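News from the two-arm bench

A good many of you have asked after the two-arm cell since it went quiet in March, and I'm happy to say it's back on its feet, or at least on its base plates! Most of the credit goes to Mylene Sebastian, who has spent more early mornings with it than anyone should have to, and to Sugeng Rondonuwu, who kept the coffee coming and did all the wiring on the left side.

The trouble began with the right gripper. It had started closing a hair late, and then a hair later than that, and after 700 cycles on the Jutar test routine we could all see it without a stopwatch. Mylene took the fingers off, cleaned out the slides, put in fresh grease and swapped the drive belt for one of the spares we had from Furnow. The old belt is on my desk if you'd like to come and look at it -- it's a sorry thing.
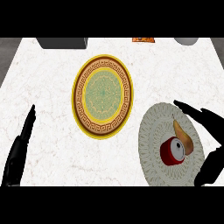
With the belt changed, the simulated table had to be brought back into line too, and that took longer than the repair did. Xolani Baloyi went through the tabletop setup and re-entered the finger offsets for both sides, then ran the open and close moves in the simulator before letting the real arms try them. He found 2 old offsets still sitting in there from last year (mine, I'm afraid), and those are gone now.

From here on the care of the cell is pretty simple. Wipe the slides at the end of the day, check the belt every 300 cycles, and write it in the green book by the door, even if all you write is "fine." If the right side sounds scratchy, please stop and find Mylene or Sugeng before you reach for the grease -- we have had one over-greased gripper already and I'd just as soon not have another.

Melati Teoh has the bench until 4 most afternoons, so do have a word with her if you need time on it.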